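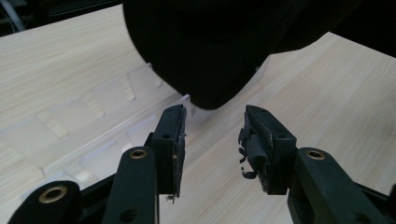

Montserrat Xolalpa wrote in to say the old one stopped at the 1999 vote and what was she suppose to do with a class of teenagers who want to know about the next one. Fair point. So, second edition.

Crown or Republic? Classroom Debate Kit — from Sketside

What you get:
Teacher book, 200 pages, spiral bound
Role cards: monarchist, direct-election, parliament-picks, undecided
Timeline poster, folded, federation to now
Mock ballot papers, pad of 200
Reading packet on treaty and the head of state question. New this edition. Longest section by far

Works for civics, history, debate clubs. Two class periods minimum, three is better. The undecided cards are the hard ones — give them to your talkers.

Not included: pens, ballot box. Any box with a slot will do.

Item no. 747. Weight 595 grams, so it ships at the small parcel rate. Larico handles orders outside the US, allow extra time in August when schools all order at once.

First edition owners: the reading packet is sold seperately, same page, pick "packet only" from the menu. Role cards are not interchangable between editions, wording changed on most of them.

Page updated 2024-01-22. Poster back in stock.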